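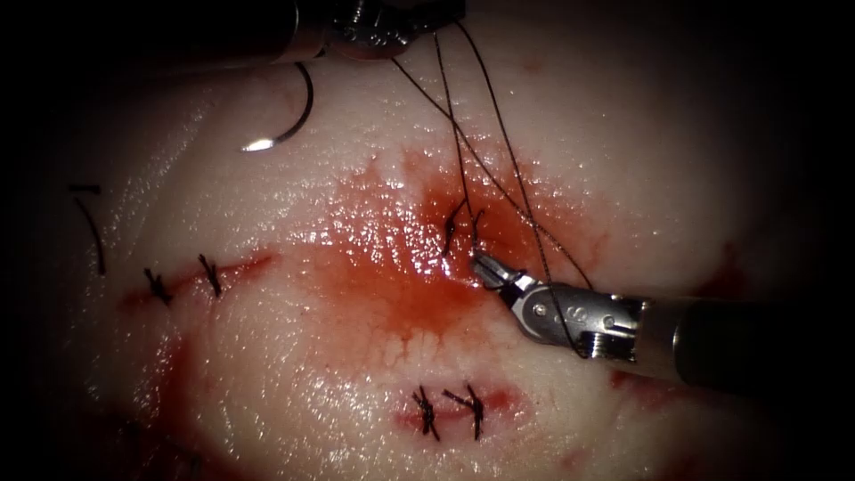
Thread: Black thread on pale tissue, which one do you practice with?

Forum: Suturing and knot practice
Started Apr 22, 2022

medve_knots
I have a question for people who train knots on a wet surface. In the picture at the top you can see the thread, it is black and very fine, and a small knot in the upper center. On the pale pink tissue I find black very easy to follow. But my course at Wolton gives us only violet thread, and under strong light I lose it all the time. Is it allowed to ask for black, or is this a bad habit for later?

clerska54
Ask for it. When I started I used black for the first 30 knots and after this I changed. First the hands must learn, then the eyes can have more difficult work.

isik_b
I do not agree with clerska54. If you learn with the easy color, you look only at the thread. You should look at the needle and at the jaws. In your picture the curved needle is lying on the tissue to the left, and for me this is the more important thing. Before I pull on anything, I want to know where the point is.

medve_knots
The needle I can find, it is bright. My problem is more the bright spots on the wet surface. There are so many small reflections that my eye goes to them.

clerska54
For reflections, make the light weaker. Our lamp has a wheel on the side and everybody leaves it at maximum. I put it on 2 and it is much better.

isik_b
Weaker light is fine, I agree with this part. But be careful, then the corners become even darker, and in your picture they are already almost black. Keep the needle near the middle.

paper_lantern
May I ask about the length? I see several strands going out from the top and one which curves down over the metal wrist of the right instrument. In my group this would be called too much thread. I cut to 160 mm for a single knot and I have much less trouble with loops.

medve_knots
We cut longer, so that we can make more knots with one piece. The thread is expensive for us. But yes, loops over the wrist happen to me very often.

paper_lantern
Then cut longer, but pull more of it through before you begin the first loop. The tail should be short. With a long tail you catch it together with the other strand and the knot is ugly.

isik_b
Short tail, yes. Not too short, please. In November I had a student who left almost nothing, and each knot opened when she touched it.

clerska54
I still say black thread for the beginning. We will not agree on this one :)

medve_knots
Thank you to all. I will ask for black for the next two sessions and I will try the weaker light also with the violet. I will write here which one was better.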